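Reading the Can: Pramila Maurya on Lids, Labels and Small Print

Pramila Maurya has worked on beverage packaging for most of her career, first on a seaming line at Zinden and now as a packaging reviewer at Upadhyay, a small firm in Wallville that checks container artwork and lid specifications for importers. We met at her office on a Thursday and talked for most of the afternoon, almost entirely about the top two inches of an aluminum can.

Her desk is set up for inspection work. There is a lamp on a jointed arm, a loupe, a set of feeler gauges and a tray of lids with the bodies cut away. Cans with foreign labels go on a shelf behind the door, sorted by the country whose rules they were printed for.

I asked her to begin with the lid, which the trade calls the end.

"People think of the can as one object, and the filler thinks of it as two," she said. "The body arrives open at the top. The end arrives separately, in paper sleeves. They meet after the liquid goes in. Everything about whether the drink stays in the can is decided at that joint."

The joint is a double seam. The outer edge of the end, called the curl, is folded under the flange of the body in a first operation and ironed flat in a second. What the customer feels as a rolled rim is several layers of metal with a thin ring of sealing compound trapped inside. Maurya spent her years at Zinden cutting those rims apart and measuring the overlap.

"You take a can off the line, saw through the seam and put it under a projector," she said. "You look at the body hook and the cover hook and how far they pass each other. Then you peel the cover hook off and look for wrinkles. We pulled samples every 30 minutes on the old line. It was tedious and I liked it."

The tab is the part she gets asked about most. It is a separate piece of metal, fixed to the end by a rivet, but the rivet is not an added part. It is drawn up out of the end itself, as a small hollow button, and flattened over the tab after the tab is dropped on.

"If you put a real rivet through the panel you would have a hole, and then you would have to seal the hole," she said. "So you make the rivet from the panel. It is stretched in stages. If you try to do it in one hit the metal tears."

When the finger end is lifted, the nose of the tab presses down on the scored area. Maurya described the action in two steps. In the first, the score breaks close to the rivet and the gas in the headspace vents. In the second, the tear runs along the score and the panel folds down into the can, still attached on one side by a section that was left unscored.

"The tab changes jobs halfway through," she said. "It starts as one kind of lever, gets the vent open, and then the pivot moves and it becomes another. Most of the patents are about that handover."

The score depth is the number she worries about. Too deep, and the can may open in a hot truck. Too shallow, and the tab bends or comes off in the hand. She keeps a box of failed ends from a project called Prasto, which was an attempt to lower the opening force for people with weak hands. The project ran for three years and ended without a product.

"We got the force down," she said. "The drop test is what killed it. A can that is easy to open with a finger is also fairly easy to open with a concrete floor. We moved the bead, we changed the tab stiffness, we raised the finger end so you could get under it. Raising it was the best thing we did. It was also the thing the stacking people hated, because the next can sits on it."

She pointed out the rings stamped into the panel, which most people never look at. The deep groove just inside the rim is the countersink. It stiffens the end against pressure and gives the seaming chuck something to sit in. The shallower beads further in take up loose metal left over from forming the rivet, and they keep the tab from rocking.

"A flat disc would dome," she said. "All that shape is there to stop it from doming. If you see a lid with the panel pushed up and the tab sticking out, somebody left it in the sun or the freezer."

We moved on to labels, which now take up most of her week. Upadhyay is hired when a product made for one market is going to be sold in another, and the first task is to work out what the existing text says and what the local rules will require in addition. Cans are harder than bottles for this. The ink is applied to the metal before filling, the surface is curved, and there is no back label that can be swapped.

"On a bottle you reprint the paper," she said. "On a can you either order new cans or you put a sticker over part of the old text. The sticker has to be placed by hand or by a machine set up for it, and it must not cover anything the first country still requires if there is any chance the goods go back."

She finds Korean cans satisfying to work with. In her experience the information is set out in a table, with short headings in outlined boxes and the entries running after them, and once a reader knows the headings the rest can be found quickly.

"I do not speak Korean," she said. "I read perhaps 5 headings reliably, and those get me most of the way. Food type is one. If the entry after it is the word for carbonated beverage, I know which section of the rules I am in. The next one I look for is the date."

The date heading is a point she makes to every new reviewer. The word 소비기한 is a use-by term, and Maurya says the translation has to be settled before anyone starts laying out a sticker. The heading sits in the printed block, while the date itself is usually coded elsewhere on the can at the time of filling.

"A heading for a date is not a date," she said. "I have had a file come in with the heading translated very nicely and nothing after it. The translator was working from the flat artwork. The artwork does not know when the can was filled."

The heading 제조원, for the manufacturer, is the next stop. A can may list more than one address, and more than one report number, with a code such as F1 or F4 placed ahead of the number. Her practice is to copy all of it, in order, and let the client say which plant the goods came from.

"Do not choose for them," she said. "Copy every line. Copy the codes. If a line disappears around the side, turn the can and keep going, and then do it again from the other direction. I have found wrong digits on the second pass more often than I would like."

Contrast is another of her subjects. White text on a dark body is common on colas and energy drinks, and she considers it workable if the white is laid down heavily enough. Small characters with dense strokes are the first to fill in when the plate wears. Gloss adds a second difficulty, as a bright reflection running up the side of a can will hide a column of text completely.

"You tilt it," she said. "That is the whole technique. A matte varnish would make my life easier, but it scuffs in the case and marketing wants the shine."

For record shots she uses a blank white background and even light, and she photographs from slightly above so that the lid and the upper label appear together. The lid tells her the end type and tab style. The label tells her the market. She likes to have both in one view before she files the rest of the turn-around series.

I asked whether she photographs cans sealed or opened. She does both. The sealed can is the legal sample and stays in the cabinet. A second can from the same case is opened, and the opening is inspected for a clean edge and for the position of the tab afterward.

"Some people push the tab back down flat and some leave it up," she said. "I leave it where it stops. If you push it back you are bending the rivet area again, and then I cannot tell what the opening did and what your thumb did."

Her current workload is mostly soft drinks, with a few canned coffees that she expects to finish in June. The coffees use a thicker body and a different internal coating, and she has asked for drawings of the end that have not arrived. Until they do, she is measuring countersink depth by hand with a dial gauge, about a dozen cans to a batch, and writing the values in a paper notebook that she later types up herself.
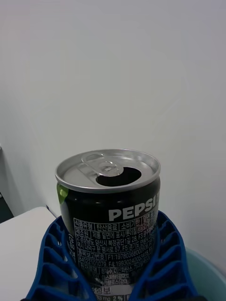
An opened Pepsi can with Korean labeling. The tab, rolled rim and stamped rings are visible on the end, with the boxed text block on the body below.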